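Arthorpe Housing Association
Minutes of the Working Group on Household Machines
December 13, 2020, held by conference call

Present: nine members. Apologies were received from two others. The chair opened the meeting once a quorum was on the line.

1. Minutes of the last meeting

The June minutes were approved with one correction. Under item 4, "the arm is able to clear a table" should read "the supplier states that the arm will be able to clear a table." The member who asked for the correction wanted it noted that the first wording had already been repeated in a letter to residents.

2. Matters arising

The dishwasher-loading trial at Stutilden has not started. No new start date has been given. The group agreed to stop listing it as "upcoming" in the newsletter.

The question of who insures a machine working in a resident's home is still open. Two quotes were asked for and neither has arrived.

3. Stellora table-clearing proposal

The group had read the Stellora paper before the call. It asks Arthorpe to pay $3,010 toward a first stage of work on clearing and tidying small tables in residents' living rooms. All of the results in the paper come from simulation. Members spent most of the meeting on this item.

One member pointed out that clearing a table is several jobs. Somebody has to decide what stays, what goes, and where it goes. The paper covers picking things up and says next to nothing about the deciding. A book on a side table is usually there on purpose.

The simulated set-up was discussed next. It has a round table with a gray cloth down the sides, a goblet, a long red rod, a book, a molecular-model toy made of colored balls, and a few other things.

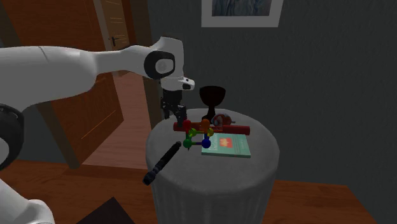 Reading time: 4 minutes

Members agreed that the choice of objects was a fair one and harder than the neat rows of blocks in the spring demonstration. The toy lies over the rod, so taking one may well shift the other. The black object at the front hangs out past the rim. A member who used to do home care said that is the first thing she would move, and asked if the machine would know to do the same. The paper does not say.

The goblet was raised by three people separately. It has a narrow stem and stands at the back, behind the rod. The group would like to know what happens when one is knocked over and has something in it. Nothing is spilled anywhere in the paper.

The cloth was also raised. Real cloths slide. If a gripper presses down near the edge and drags, everything on top comes along. It was asked whether the simulated cloth can slip at all or is fixed in shape, and the supplier will be asked to answer this in writing.

The paper gives a success rate of 70 percent for single objects. There was some disagreement over how to take this. One view was that it is a decent number for an early stage and the group should not expect perfection. The other was that a helper who dropped or missed three things in every ten would not be asked back, and that the rate for a whole table must be lower than the rate for one object. The second view had more support.

It was noted that the paper does not give the time taken per object. The member who prepared the comparison with Tomaszewski said their paper left it out too.

Decision: no money to be released at this stage. Stellora to be invited back when it can show a full table cleared by a real arm, without edits, in a room it has not used before. Carried, one against. The member voting against asked for it to be recorded that no supplier at this price will meet that condition within a year.

4. Laundry folding

Deferred. The Tomaszewski folding video was circulated late and several members could not open it. Those who had watched it said it shows one towel.

5. Resident survey

Replies are still coming in. Early ones mostly ask for help with bins, high shelves and changing bedding. Table clearing has come up once. It was suggested that the group start from this list next time and not from whatever suppliers happen to be selling.

6. Any other business

The stair-climbing cart is still in the lobby at Arthorpe and needs to be collected.

Next meeting: date to be sent by email.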